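Hot water changes at the Uston building

The tempering valves on levels 2 and 4 will be replaced in July. The current Lotetti units no longer hold a steady outlet temperature when demand rises in the morning. Wieser will supply the new valves and Pluvton will fit them.

Hot water will be off on each level for up to four hours while the work is done. Cold water and the fire service are not affected.

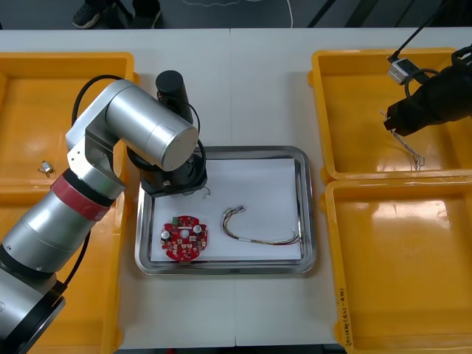 Stainless steel tray on the centre table.

After the changeover, run each hot tap for 20 seconds before first use. Some colour in the water is normal at this stage. If it has not cleared after two minutes, close the tap and log a fault with building services, quoting the tap number on the wall plate.

Dishwashers must be switched off at the wall before 7 am.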